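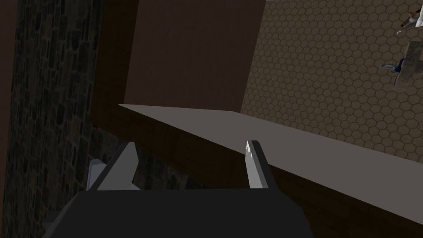

Can you build a robot arm that opens doors in a shared workshop, on a hobby budget?

You can, if you're willing to spend more evenings on software than on metal, and if you're patient about the hand.

I've been at mine since last October, at a bench I rent by the month at Rindlow, the shared shop behind the old feed store in Iseck. The total so far is $1,797, and I have a shoebox of receipts to prove it. That covers the motors, the aluminum, the printed parts, a used power supply and a bag of bearings I bought in the wrong size (twice!). It doesn't cover the computer, which I already had, or the coffee.

The arm itself is a Mogensen, a set of free plans that's been passed around hobby forums for years and has picked up everybody's fixes along the way. You print the joints, cut the tubes, and then argue with the wiring for a month. I swapped the shoulder motor for a bigger one from Stornon, and if you take one piece of advice from me, do that at the start. The stock shoulder holds the arm up fine when it's tucked in. Stretch it out toward a door and it droops like a tulip in a warm room, and then you get to take the whole thing apart to fit the motor you should've bought in the first place.

What I want out of it is pretty modest. My father uses a walker, and the door he hates most in the world is the bathroom door. He needs one hand for the handle and two hands for the walker, and you can do that math. A commercial door opener would solve it in an afternoon, I know, and plenty of people at Rindlow have told me so. But I wanted an arm on a rolling base that could get the door and then get other things too, and I'll admit I also just wanted to build a robot.

So before the arm ever touched a real handle, I moved the whole job indoors, so to speak, and started running it in a simulator. The first place I set it loose was a small bathroom with brown hexagon tile, next to an area with a stone pattern and dark wood trim. I didn't model any of it myself. It came with a pack of ready-made rooms, and my part was dropping in a two-fingered gripper and a camera that rides along behind it.

I can't say enough good things about working this way. On the bench, one bad command cost me a cracked elbow joint and nearly 30 hours of reprinting. In the simulator I can drive the gripper straight into a wall, say a bad word, hit reset and try again before my soup gets cold. I got into a routine: sim in the evening at the kitchen table, bench on my days off, notebook open for both.

The catch is that you have to learn to see like the robot, and that took me much longer than the wiring. The camera sits right behind the fingers, so you spend hours looking at the back of your own gripper with a slice of room beyond it. Roll the wrist and the room rolls too. Tile that ought to be flat on one side of you goes up the screen like wallpaper, and a big plain patch of brown could be pretty much any surface in the place until the arm moves and you get a second look at it. I kept a paper sketch of the room taped to the table for weeks. On the bad nights I'd turn my head sideways to match, which did nothing for my steering and plenty for my neck.

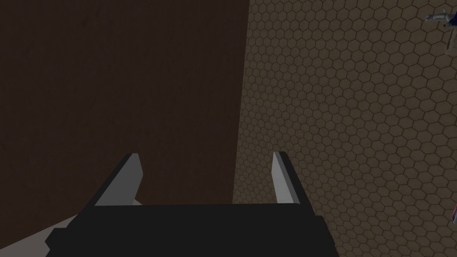 Getting to know a door handle

You don't think about a lever handle much until you try to explain one to a machine. My own hand does it in one motion, down and back, with a bit of hip if there are groceries involved. The arm needs all of that pulled apart. It has to find the lever, get a finger over it, push down along a curve, hold it there, and then swing back on a second, much bigger curve while the first one stays put. Every one of those pieces can go wrong by itself, and they like to go wrong in pairs.

My first script ran 71 lines and treated the lever as if it moved straight down. It doesn't, of course. It turns about its own center, so the fingertip slid off the end every time. I fixed that by having the fingertip follow an arc, and then found out my arc was fine and my guess about where the pivot sat was off by 23 millimeters. That one cost me a week. I'd been measuring from the tip of the lever when I should have been measuring from the middle of the round plate behind it.

Light was the other surprise. A pale door in bright light bounces so much back at the camera that the panel goes almost white, and anything lying across it jumps out, shadows included. My handle finder looked for dark shapes on a light door. You can guess what it found! It kept picking out the shadow of the gripper itself, with jagged edges and all, and would've happily spent the night trying to grab it. Now I have it look for the plate first, by color, and hunt for the lever only in the patch right next to it. It's a clumsy fix and it'll need rethinking for a handle that's all one color, like the one at my dad's place. 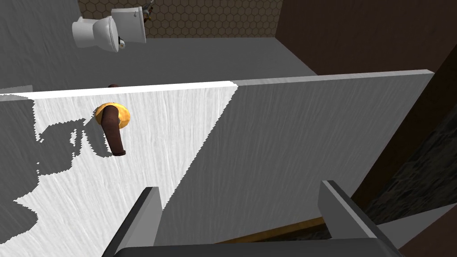
The lever and its round golden plate, with the gripper's jagged shadow on the door.

If you want to try it yourself, start with the hand. I built the base first, then the shoulder, and worked my way out, and by the time I got to the fingers I'd used up most of my weight allowance and all of my goodwill. Two plain flat fingers will do for a lever. I printed a fancy three-jointed pair, loved them, and took them off again. Put something grippy on the inside faces (I use strips cut from a rubber shelf liner) and plan on replacing it often.

Leave room in the budget for a second set of printed joints, too. And get the emergency stop wired before you do anything clever. Mine's a big mushroom button screwed to a scrap of pine, and it lives by my left hand.

As for where it stands, I've put up a practice door at Rindlow, hung in a frame of two-by-fours beside the drill press, with a lever from the salvage yard. The arm can reach it and rest a finger on it. Pushing down is next, once the new Stornon driver board shows up, and after that I've got the wheels to think about.

June 22, 2023

Filed under: Home Workshop > Robots & Automation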